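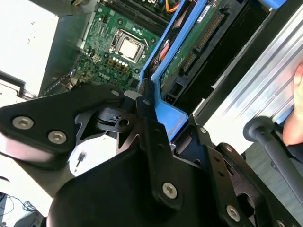

Call for testers: Flesteo desktop player

Search downloads Enter a keyword Go

Flesteo is a small media player for desktop computers, and version 12 is nearly ready to leave the house. Before it does, we want people to use it every day for a month and tell us what breaks. If you have a folder of old concert recordings, a pile of home movies or a music library you have been dragging from one computer to the next since college, we would love to have you!

We are Kuusk, the group behind Flesteo and the Genby subtitle editor. The last test brought in 2,307 reports, and reading them was the best part of our spring. One tester found that the volume slider jumped to full whenever a file name had an apostrophe in it. We would never have caught that on our own.

There are 47 places in this round. Older computers are very welcome - a good part of our users run the player on machines that other programs gave up on, and we want it to stay quick there.
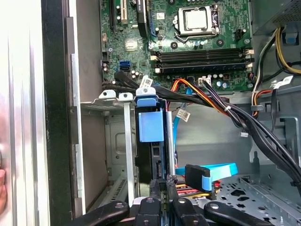
What you would do

- Install the test build and use it as your main player through July
- Play at least three kinds of files (music, video, discs, streams, whatever you have)
- Send a short report each Monday, even if it only says "all fine"
- Try the new playlist screen and tell us where you got stuck

What you need

- A desktop or laptop with 800 MB of free disk space
- Windows or Linux (the Mac build is coming later, sorry)
- A backup of your playlists, as the test build rewrites the old format
- Enough patience for a crash or two

No coding skills needed. If you can write "I clicked this and then that happened," you can write a good report. Screen reader users and people who steer everything from the keyboard, please do apply, we have changed a lot of the shortcuts and need your opinion on them.

The work is unpaid, but every tester gets a free license for Flesteo and Genby and a place on the Wondano forum, where the developers answer questions most evenings.

To apply, fill in the tester form on the Wondano forum. Tell us what computer you use, what you play on it and what annoys you most about your current player. Go on at length about that last one if you like - we read all of it.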